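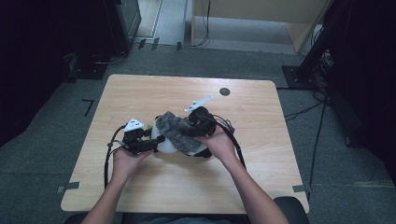

How do you wipe a smooth white thing without leaving marks on it? Use a soft dry cloth first, then a slightly damp one, and always work on a clear table.

I learned this order when I worked in the Gasser shop in Lasbridge, where we cleaned 40 pieces before the opening each morning. My colleague Blagoje Krasniqi did it the other way round, with water first, and he had to polish everything a second time.

What you need

A soft grey cloth, fuzzy or knitted. An old sock will do, if it is clean and has no print.
A bowl of lukewarm water.
One drop of washing-up liquid, not more.

How to do it

Wipe the table before you begin. One crumb under a smooth surface is enough to make a scratch.

Hold the piece low, close to the wood, so it does not fall far if it slips. A round piece likes to roll - keep one hand on it all the time.

Put the cloth over the top and pull it down along the side. Do not rub in small circles. Turn the piece a little and pull again.

Now wet one corner of the cloth, press the water out well, and repeat the same movement. Leave the piece to stand for 5 minutes before you put it back on the shelf.

Wash the cloth at 40 degrees without softener, as softener leaves a film.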